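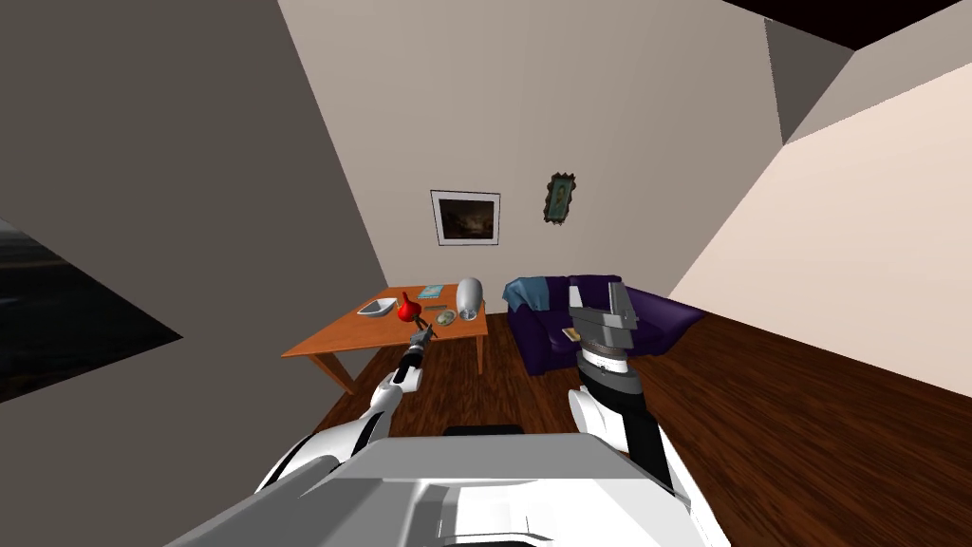
Gilang Wijaya reckons I should stop complaining about the council rates notice and read the back of it. Fair enough. I read the back of it.

1/ The notice for Illbridge went out in January. The general rate is up by 2 per cent. The waste charge is a separate line, and that's the one people have been ringing up about.

2/ Last year the waste charge was the same for every house. Now it depends on bin size. If you didn't send the form back, you were put on the large bin by default.

3/ I didn't send the form back. It came in the same envelope as the library newsletter and I put both in the recycling.

4/ Changing to the small bin takes $100 off the year. You can do it at the Pelupessy Street office or by post. The online form stops at the second page and won't take a unit number.

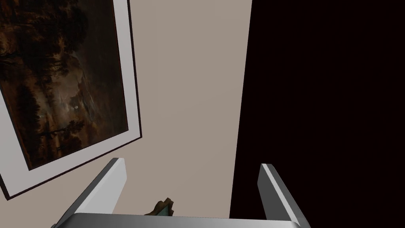
Front room, the night I finally did the paperwork.

5/ If you're paying by instalments, the first one is still due on the old date. The change to your bin gets credited on the next one – you don't get to take it off yourself.

6/ Total on mine was almost $1000, and that's with the large bin. I'll be under that with the small one.

7/ Pensioner rebate is on a different form again. Mum's had to be signed in front of a JP. There's one at the Prunska library most mornings, no booking.
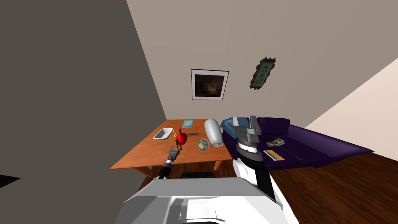 Yoga Mangundap writes that units in a shared block can't change size one at a time, the whole body corporate has to apply. I rang and that's right. The form doesn't mention it.

8/ So if you're in a block, talk to your strata manager first. Ours wants it in writing with the lot number on it.

9/ Office hours are on the notice, bottom left. They shut for lunch. Bring the notice with you, they look you up by the assessment number and not by your address.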